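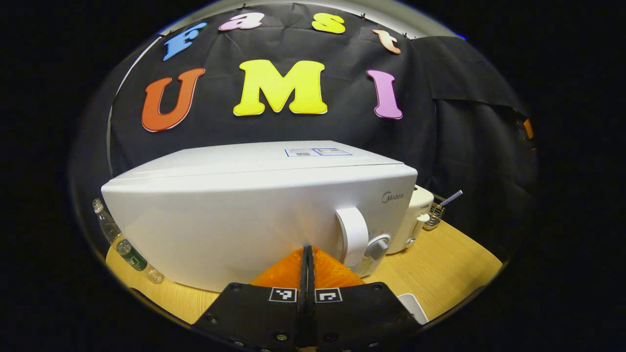 Subject: Re: Window seats and the north wall, Wirkdale reading room

Hello all,

Sorry for the long gap, I was off the list for most of October and came back to a wonderful pile of messages. I've read the whole thread twice and I'm so pleased people are talking about the north wall again! I'll quote the part I most want to answer and then go on far too long underneath it, as usual.

Earlier on the list:

> I've been looking at the Wirkdale plans again and I still can't make
> peace with the window seats. They're lovely in the drawings. But each
> one pushes the radiator somewhere else, and on the north side there is
> nowhere else. The last scheme put them under the shelving, which I
> think will cook the bindings and leave everyone's ankles cold.
>
> My other worry is the depth. The seats are drawn at 16 inches and
> I can't imagine a grown person staying on one for longer than it takes
> to tie a shoe. If they go deeper, we lose the aisle.
>
> Has anyone on the list built deep sills in a public room and lived
> with them for a few winters? And would you do the seats in oak again
> or is that just asking for rings and scratches? We had a price from
> the Eskildsen workshop that made me sit down (on a chair).

Yes, I have, and yes, I would do them again tomorrow.

The room I know best is the old schoolroom at Drilldale, which we turned into a branch library and meeting room. It has 2 long walls of windows, one facing more or less the way yours does, and we put seats under every one of them. We've been through enough winters now that I feel I can say what works, at least in that room with those people in it.

Depth first, as it decides everything else. I agree that 16 inches is a perch. Ours are 22 on the north side, and the difference in how they get used is huge. At 22 you can bring one foot up, or turn sideways with your back against the reveal, and that's the way people really do sit in a window when they have a book. Children climb all the way in. If you can find even four more inches, find them! We took ours from both directions. The front edge came out into the room a little, and the back edge went into the wall, where the old brickwork below the sill was already set back behind the paneling. It's worth getting someone to open up a bit of your wainscot and look. The drawings for a building that age will show a solid wall because whoever measured it had no reason to think otherwise.

On the aisle, I think the thread has been measuring it with the bookcases fixed in place. At Drilldale the cases nearest the windows are shorter in plan than the rest, just the end bay left off, so you get a widening in front of each seat. We lost some shelf run and I won't pretend the librarian was thrilled on the day. But the wheelchair turning space had to come from somewhere anyway, and putting it in front of the windows means the person using it gets the best spot in the room. I love that about the plan more than anything else we did.

Now the heating. Please don't put the radiators under the shelving. You've already said why, and I'd add that you can never get at the valves again. We used low fin-tube units inside the seat boxes, with a slot along the floor at the front and another right at the back of the seat against the glass. Cool air goes in at the bottom, warm air comes up the window. The slot at the back needs to be wider than you think, ours was drawn at one inch and we ended up at two and a quarter after the first cold spell. It also needs something over it that lets air through and keeps pencils out. We tried a perforated brass strip (beautiful, bent in a month) and then a slatted hardwood grille that lifts off in sections, and the grille has been great. Make the sections short enough for one person to lift. Line the box behind the unit with reflective board and insulate the wall behind that, carefully, with somebody who understands old masonry, so you don't trap damp in it.

The seat top itself gets a bit warm, in a good way. Leave an air gap and a layer of board between the heater and the underside, or the wood will move around all winter. Our first top cupped so badly that you could roll a marble along it.

Which brings me to oak. I'd say yes to oak, but with a few conditions:

Quarter-sawn for the tops, if the budget will take it. It stays flatter over heat. Plain-sawn is fine for the fronts.

A separate nosing piece along the front edge, screwed and plugged, so it can come off. All the wear is on that edge. We've replaced two lengths so far and it took a morning.

An oil finish and no varnish. Rings and scratches do happen, and with oil you rub them down and put more on. With varnish you live with them until there's money to strip the lot. Ours has gone the color of strong tea and I think it looks better than when it was new.

No loose cushions on the north side. They slide, they block the back slot, and they end up in the children's corner. If you want softness, use a thin felt pad with a strip of hook tape underneath.

As for the price, I can't speak to the Eskildsen figure as I haven't seen how it was broken down. I do know that our first quotes were high across the board because we had asked for every seat to be scribed to its own opening. The windows in Drilldale differ by up to an inch and a half and we thought each box had to be made to fit. What brought the number down was making all the boxes the same width, to the smallest opening, and taking up the difference with a fillet at each end. You see it if you know to look. The joiner was much happier too, with one set of parts repeated instead of a wall of one-offs. Ask them to price it that way. Ask them also to price the tops and the carcasses separately, because there's no need for good oak inside a box with a heater in it.

A couple of smaller things from further up the thread.

Somebody asked about light. If the seats get deeper and people sit in them, they do block some of the daylight going to the tables behind. We measured it (a very amateur effort with a borrowed meter) and on a gray afternoon, the table nearest the window read 200 lux with someone in the seat, a good bit lower than with the seat empty. So plan on a lamp at that table. What helped most was painting the window reveals in a flat, very pale off-white and splaying them where we could. I would do that even if you drop the seats altogether. It's cheap and the room feels as if someone has opened it up.

Somebody else mentioned the Celtungate pavilion as a model. I went to see it last spring and I came home full of ideas, but I'd be careful using it for this question. It's a beautiful building with deep continuous sills right around, and I sat there for an hour with a sandwich, completely happy. But it's a summer building with single glazing and no books in it. What I would borrow is the sill height. They're at 17 inches, which suits nearly everyone, and they keep that height all the way round even where the floor steps, by adding a low platform. I had never seen it handled so calmly.

And on the question of total seats: the brief that went round says 76 places for the reading room, and I noticed that the current count leaves out the windows entirely. I think they should be in! If the seats are deep enough to be used, they're places. Counting them might let you drop one of the big tables in the middle, and that would give you back the aisle you're worried about losing. The floor area on the survey is 3876 square feet for the whole main level including the stair hall, so there is less slack in the room than the number makes it sound, and that one table matters.

If it's any help I can dig out our section drawing through the seat, with the slot sizes as they ended up instead of as they were drawn. It's a pencil drawing with notes all over it, but it's readable. I also have the cutting list for the boxes somewhere. Send me a note off list and I'll scan whatever you want.

One thing I'd love to hear back on. Has anybody tried a hinged top, with storage under the half of the box that has no heater? We talked ourselves out of it over pinched fingers and I've regretted it ever since, mostly when I'm looking for somewhere to put the folding signs. If you've done it with soft-close stays and it has held up to daily use, please tell us which way you hung the lid and how heavy it came out.

Very excited to see where this goes. Keep the drawings coming!

All best from Drilldale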